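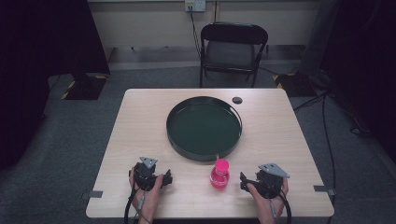
Kirkis: progress report to the Skalleck games fund

We've had a cracking couple of months! The second chapter of Kirkis can now be played from start to finish, including the flooded library, which gave us such trouble in the spring. Wouter Koster rewrote the dialogue system in May, so characters remember what you told them in chapter one, and it has changed how the whole game feels.
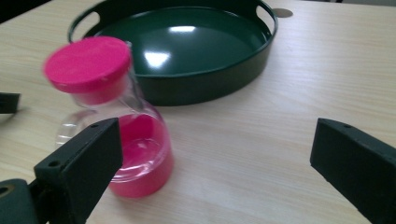
Page last changed: 21 Jul 2026

We ran two evenings of playtesting and got 205 completed forms back. Most people loved the ferry puzzle (hooray!), though 50 of them got stuck at the lighthouse door and we've redrawn the clues there. The script now stands at 400 pages, with the Juvora ending still to be written.

Money: spending is on budget. The sound work came in a little cheaper than planned, and we'd like to move what's left over to the Polish translation, if you agree.

Still late: saving in the middle of a conversation crashes the game on older laptops. Price, our tester, has found a reliable way to make it happen, so we're hopeful. Next up are the harbour music and the chapter three maps.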